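Speaker notes: "The Leftover Problem"
Catarina Loureiro, lunchtime talk, 2026-05-06

Slide 1. Title

Wait for people to sit. Someone will be eating. Say hello to whoever is eating.

Opening: I was asked to speak on household bread, and I said yes before asking how long. So you get the whole thing.

Slide 2. Why bread goes stale

Ask the room: what is staling? Most people say "it dries out." Let them say it. Then be the annoying person.

Drying is part of it, but a loaf sealed in a bag goes firm too, with its water still inside. The starch swells and softens in the oven, then slowly tightens back up once the loaf cools. That tightening is most of what your teeth are complaining about.

Pause for the one person who already knew this. (Tomás Carvalho, probably. Let him have it.)

Slide 3. The refrigerator

Ask for hands: who keeps bread in the fridge? Don't gasp. I gasped last June and lost half the room.

Starch firms up faster at fridge temperature than on the counter. The freezer is fine, because down there the whole business nearly stops. The fridge does slow mold, so if your kitchen is hot and damp and you only ever eat toast, carry on and I'll say no more.

Slide 4. What to do tonight

Slice before freezing. Toast from frozen. For a whole crusty loaf, splash the crust with water and give it a few minutes in a hot oven. It comes back for an hour or so and then goes off worse than before, so have people at the table first.

Sweet, enriched breads hold up better – sugar and fat get in the starch's way. Which is the best argument for pastry I have been able to build, and I've been working on it for years.

Slide 5. Pictures, leave up while talking

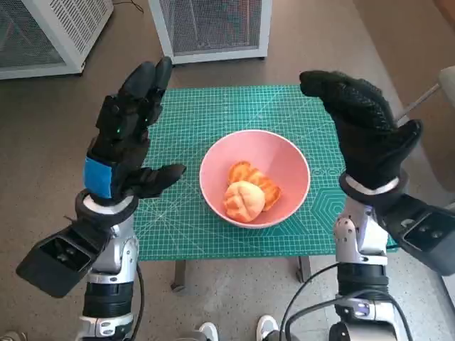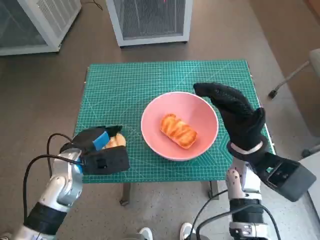
Household Science Club – Talks and Tastings

Slide 6. The diary

Last year I wrote down every piece of bread my household threw out. We are two adults. The total came to 2180 grams, and I'd like to say I was surprised, but I was the one throwing it.

Nearly all of it was heels. We both claim to like the heel. Read out the entry for day 29: "Heel. Again. Nobody home admits to it."

Arnaldo Bettencourt tried the diary after me and quit when his wife started reading it. Ask him for his version at the break; it's better than mine.

Slide 7. Uses for a hard loaf

Crumbs: dry them fully before they go in a jar. Half dry is how you get a jar of fur.

Bread pudding: go quickly, everybody has a grandmother and every grandmother is right.

Bread soup: Judite Serrano's recipe is on the handout. She says garlic "to taste." I have seen her taste. Start with less.

Slide 8. Mold

The serious slide. Drop the voice a little.

Don't cut off the green bit and eat the rest. Bread is soft and the threads run further than the spot you can see. Don't sniff it to check, either. Toss it.

Expect an objection from the back about hard cheese. Hard cheese is different, you can trim it, and I'm not doing the cheese talk until next time.

Slide 9. Questions

If there are none, ask Tomás Antunes about his bread box. Allow plenty of time. Handouts are by the door, soup recipe on the reverse.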